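Unit 4 Handout: Evaluating a Packaged Manipulation Kit
Course in Applied Automation, Norham Technical Institute
Instructor: Elisa Vitale
Laboratory supervisor: Pankaj Lodhi
Revised 2022-03-15

Purpose of the unit

Students will assess the Skoltorau tabletop kit as a prospective buyer would. The kit is sold by Charvát as a complete teaching package – two arms, grippers, a fixed camera, wrist cameras, and the Zikari control software. The review is to be written for a reader who must decide on a purchase and who has not seen the equipment. Opinions are welcome when they are tied to a recorded result.

4.1 Terms of the offer

The supplier offers the kit for purchase or on a 12-month lease. Both options include software updates and remote support. Replacement fingertips are ordered separately, and the lease does not cover damage caused by a collision with the table. Students should read the service schedule in full before the first session and note any term that would be difficult for a public school to accept.

4.2 The basket exercise

The standard exercise uses colored cubes in two sizes and an open wicker basket on a white table. The basket has a thick braided rim, and a finger that travels too low will meet it before reaching the cube. For the review, a cube counts as placed only when it rests on the basket floor. A cube lying against the outside wall is recorded as a miss, even if it touches the weave.
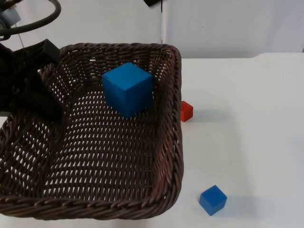
Can the kit be used by students who have no programming experience?

Students can complete the basket exercise using the guided mode in Zikari, which requires no code. Changes to the grip force or the approach path are made in the settings panel, and a short script is needed only for the optional work in Unit 6.

4.3 Conduct of the trials

Each group will carry out 80 trials, divided between the large and small cubes. The arm speed is to remain at the supplier's default setting for the whole series. After every 10 trials, the group should return the arm to its home position and confirm that the camera views are still correctly assigned in the software. Trials stopped by the operator are kept in the record and marked as stopped.

The log sheet has columns for cube size, cube color, starting position, result, and remarks. Remarks should be brief. "Finger touched rim" is sufficient; a full account of the motion belongs in the report.

4.4 Contact and the wrist view

The fixed view is suited to judging where a cube has come to rest. It is less helpful when a finger is close to the side of the basket, and the wrist view should then be consulted. At short range the weave may fill much of one side of the picture while the remainder shows little but a pale, plain surface. The dark fingertip low in the view is the best guide to how near the gripper is to the wall. Groups should comment on whether the wrist view is sharp enough for this purpose – last November's reviews were divided on the point.
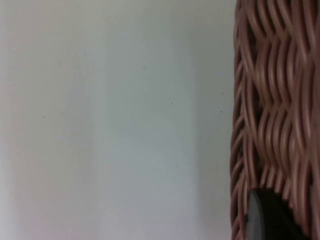 4.5 Cost and support

The supplier quotes up to 400 hours of use for a set of fingertips. The laboratory has not tested this figure, and it should be reported as the supplier's own. Groups should estimate a yearly cost from the lease terms, the price list, and the hours given in the course calendar. Support requests are to be sent through Mr. Lodhi, who will forward them and record the time taken to receive a reply.

4.6 Submission

The report is limited to four pages, excluding the log. It should state the result of the trials, the main faults observed, the expected yearly cost, and a clear recommendation. Reports are submitted to Ms. Vitale through the course page. Log sheets are left in the tray in the laboratory.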